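彩色木方块

彩色木方块是一类实心立方体木制小件，表面涂单一颜色，用作积木、计数教具和分拣练习用品。中文资料中又称“色块”“木立方”。常见颜色为红、黄、蓝、绿四色，散装或成套出售，多与浅口收纳容器配合使用。

材料与加工

坯料一般取自榉木、桦木或松木，经干燥、刨方后锯切成条，再横截为立方体。截断后的坯件放入滚筒，与磨料一同翻滚，以去除毛刺并使棱角略呈圆弧。上色分浸染和喷涂两种：浸染保留木纹，颜色较淡；喷涂覆盖力强，色彩饱和，但涂层集中于表面，受碰撞后易在棱边处剥落。

规格

各厂尺寸不统一。Zomden目录所列的教学套装每盒100块，Cheetham的散装品按袋供应，每袋293块。同一套内的方块应可互相堆叠，相邻两面须保持垂直，否则叠至数层后即发生偏斜。

磨损

使用日久的方块，棱边变圆，角部出现缺损，面上可见划痕、深色斑点及失去光泽的区域。

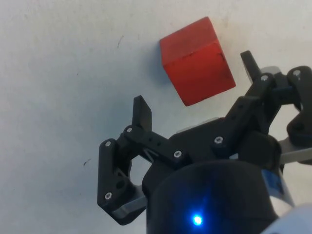 Henryk Żak在Wamside整理旧教具时，将磨损分为4级：一级仅有光泽变化，二级有划痕，三级棱边掉漆，四级露出木质或有裂纹。前三级可继续使用，四级应剔除。该批教具共1231件，以二级和三级居多。此分级后为Hitley的教具目录所沿用。

收纳

方块通常不逐一排列，而是成批放入盒、盘或编织篮。编织篮以方形浅篮为多，篮壁低而略向外斜，取放时手不受阻碍，细屑可从编织缝隙漏出。篮底须平整，否则方块在篮内倾斜，不便清点。篮口卷边可增加强度，并减少断条外露。

分拣练习时，台面常铺浅色布，以便辨认颜色，并减轻方块落下时的碰撞声。布面宜拉平，皱褶会使方块放置不稳。

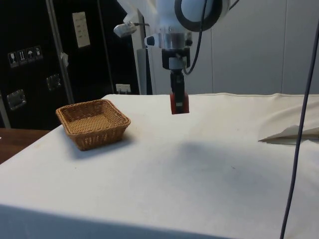
铺白布的台面与方形浅口编织篮，篮内为空。

清洁与保存

表面污迹用拧干的湿布擦拭，随后置于通风处晾干，不宜浸泡或曝晒。喷涂件忌用酒精类溶剂。长期存放时环境应保持干燥，深色与浅色方块之间可垫纸，防止染色件互相沾色。

参见：积木；计数棒；柳编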